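List: floor-automation
Subject: Re: Station 2 hours after the changeover
From: Ornora site, process engineering

On Friday at 14:10 the Drokgate site wrote:
> We have 1596 logged picks on the sorting cell. Purgate wants to
> know whether the hand sorters stay on the line or move to
> exceptions only. What did you do with yours?

Moved them, in two steps. Through October the cell took 633 items per shift and the hand line kept the rest. Target is 1000. Rigid items are no longer a hand job.

The job description had to be rewritten. Sorters now clear stops, reset the bin and tag the cause in the Vakulenko log. We had 382 tagged stops last month, most of them items lying against a wall or against each other. Tagging takes longer than the pick would have, so do not carry over the old rate sheet. Ours was still in force for two weeks and the grievance was justified.

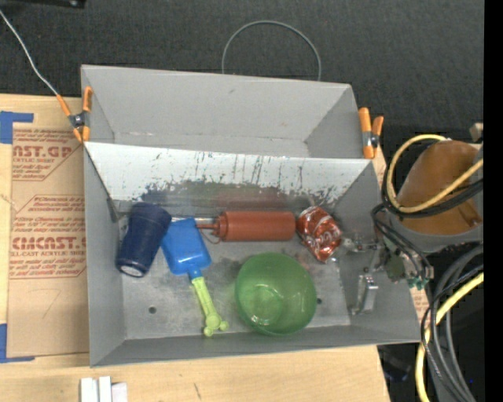

Mixed loads stay in the test set - cups, bottles, crushed cans, bowls - and the sorters choose them. They know which combinations cause trouble. Book that time as engineering support, at the higher grade.

Still open on our side: who may change clamp positions between runs. At present both shifts do it and only one writes it down.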